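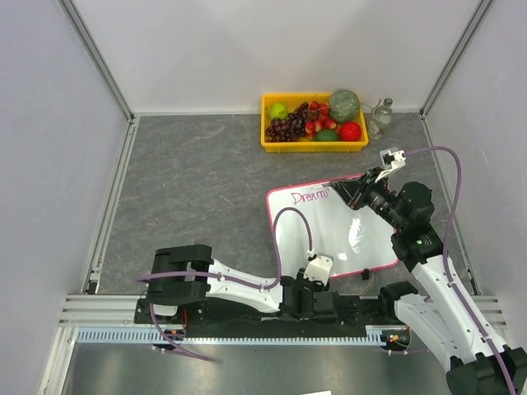

Tullex Household Money Group – Mailing List

Subject: Re: Moving savings out of Kozan before the rate drops

Hi all,

I'm so glad this came up again! I went through the whole switch in February and have been itching to write it up. First the earlier message, for people who get the digest:

> I've had my emergency fund at Kozan for years and never gave it a
> thought. Now they've sent a letter saying the promo rate ends and
> everything rolls to the standard rate. Has anyone moved to Jona or
> Ciller? I'm nervous about having the money in limbo for a week, and
> my car insurance and property tax both come out of that account.
> Also, does a CD make sense for part of it?

To the limbo question: mine took 4 business days from Kozan to Jona, start to finish. I pulled the money from the Jona side instead of pushing it from Kozan, which meant I only had to deal with one website. They did the two tiny test deposits first, so add a day or two if you haven't linked the accounts yet. Do that part now, even if you haven't made up your mind.
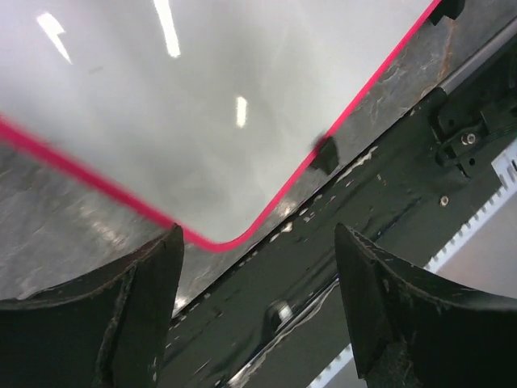

2 min read

Now the autopays. Please don't close the old account the same day! I left $524 sitting in Kozan for two full billing cycles, enough to cover the insurance plus a little extra, and I was really happy I did. The insurance company had my new account number on file and still drew from the old one the first month. The property tax people wanted a paper form – I mailed it and then called to make sure they had it.

Check how your interest gets paid, too. Kozan credits on the last day of the month, and when I asked about closing mid-month I was told I'd lose whatever had built up since the last credit. It's in the account agreement, way down under "Closing Your Account." I waited it out.

On the CD: I love mine, but I kept it small. I put $1,619 in a Ciller one-year and left the other $3,193 in Jona savings where I can get at it. The penalty for breaking the Ciller one early is three months of interest, and for me that was easy to live with. If that fund is your only cushion I'd keep most of it liquid and maybe start one small CD to see how you like it. You can always open another one later (I'm already eyeing a second!).

A few odds and ends:

Download your Kozan statements before you close. Online access goes away with the account, and you'll want the 1099 info at tax time.

Name your beneficiary on the new account. It doesn't carry over, and Jona tucks it under Profile, not under the account itself.

Check that whichever place you pick is FDIC insured under its own name or through a partner bank, and write down which bank that is. If you already have money at that same partner bank, the balances get added together for the limit.

Does anyone know if Ciller lets you add to a CD after the first ten days? The rep I talked to said yes and the website says no, so I'd love to hear from somebody who has tried it.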